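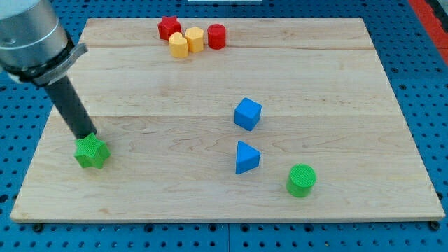
Bernport has a new street party, and the posters would like you to believe it has always had one. "The legendary Distlow Night," they say, for an event in its second year. Tickets are $99, up from last August, and the organizers promise a crowd of 2,000 on a pier that felt packed the first time with far fewer.

I went last year. The music was good once it started, close to midnight, after four hours of a DJ shouting out people I've never met. The steel band got 14 minutes. I know because their leader, Marijke Van Leeuwen, had been told 40, and she was still sore about it when I called her this month. She isn't playing this time. "They asked," she said. "They asked for free."

Pieter Desmet, who runs the night, puts that down to a scheduling mix-up. He talks fast and likes the word "experience." The extra money, he told me, pays for a bigger stage, a second bar and a "premium viewing deck" sponsored by Merkmont. I asked what there was to view from it. He said the vibe.

To be fair, the costume section was a real thing. The Van Dijk crew came down the ramp with 123 people in yellow and orange, whistles going, and for half an hour I forgot what I'd paid for a rum punch that was mostly ice. If the whole night had been like that I'd be first in line.

But the crew's parade is free. It starts at 5 p.m. at the foot of Distlow Street and takes its time getting to the gate, and you can stand on the curb with your own cooler and see every feather. What the ticket buys is the part after that - the wait, the shout-outs, the second bar.

Desmet says it will sell out. He said so last year too, and they were still selling wristbands at the door at eleven.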